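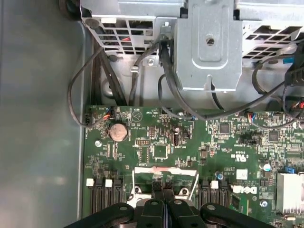

Wrist camera, gripper shut, nose right down in the Dell.

May 11, 2023

Gripper day! The Premex fingers against the Tustar ones, same arm, same old Dell tower on its side, same dull list of jobs. I'd promised Joltinholm a straight answer by July and so far I've given them a lot of waffle, so I got in early and made a very big pot of tea.

The Premex set is the one I wanted to like. Flat fingers, ridged tips, closes with a lovely little click. It's fine on anything that stands up proud of the board and hopeless on thin edges, where it either slides off or squashes down on whatever is next door. I dropped the closing speed from 700 to 500 on the controller (Strachan's numbers, don't ask me what the units are) and it calmed down a lot. Then I went to 374 because I'd written it on a sticky note in the spring and couldn't remember why. Still don't know, but it's my new favourite.

The wrist view is brilliant for small things, screws and pin headers and so on, and rubbish for knowing where the rest of the arm has got to. I keep flicking across to the side camera to see how much room I've got over the cooler.

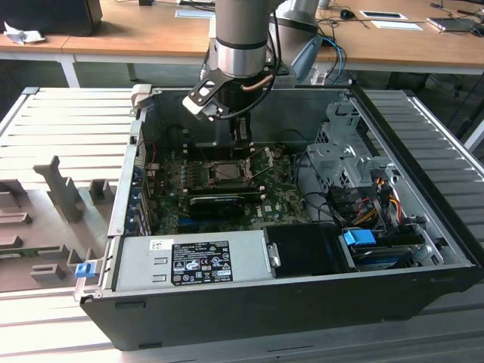
Hovering by the CPU cooler shroud, socket lever up.

Cables are still the main nuisance. The arm has its own, the tower has loads, and my path planning treats all of them as if they were air. Nearly 6 hours on this and most of it went on approach angles! Coming in straight down is slow but I trust it. Coming in on a slant is quicker and makes me hold my breath.

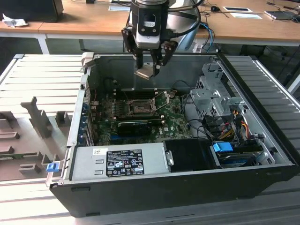
Iida Nurmi reckons I'm blaming the fingers for what is plainly a controller problem, and that if I fixed the force limit first both sets would look much the same. She may well be right, annoyingly. I said I'd run the slow straight approach again with one limit for both before I write a word to Joltinholm.

Must order more finger pads. And milk.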